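Kitchen Tips: Before You Let a Robot Arm Near Your Pantry
Posted 15/11/2022

I was promised an arm that puts the groceries away. What I got from the Malari kit was a dented can of peas and a blue mark on the floor.

The fault was dull. The Sendska software keeps one height for "can," and a short can and a tall can are different heights. The finger came down where it thought the lid ended, kept pushing, and the can shot out sideways. The error log said 94. The manual lists 94 as "reserved." Support at Sendska told me to restart it, so I did, and it dented the next one too.

A few things I do now:

Measure every can with a ruler and type the height in yourself. Mine run from 41 to 101 millimeters, and the auto-measure got neither end right.

Set the grip force to the lowest number that still lifts. The factory setting is for a sales video.

Know where the stop button is and press it once before each session. On my Birkar table it had come unplugged in May and I found out the bad way.

Keep the tall cans away from the short ones, and leave a hand's width between them.

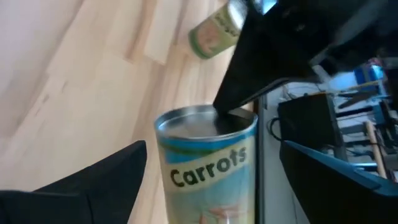
Finger at the rim of the carrots.
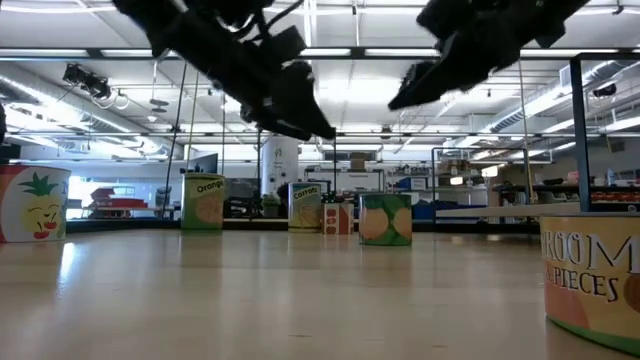 Any can with a crease along the seam or a sharp dent at the rim goes in the trash. Don't taste it to check. A shallow dent in the side is usually fine, but use that one first. If the lid bulges, throw it out unopened.

The Abernathy people say the next update fixes the height problem. They said so about the last one.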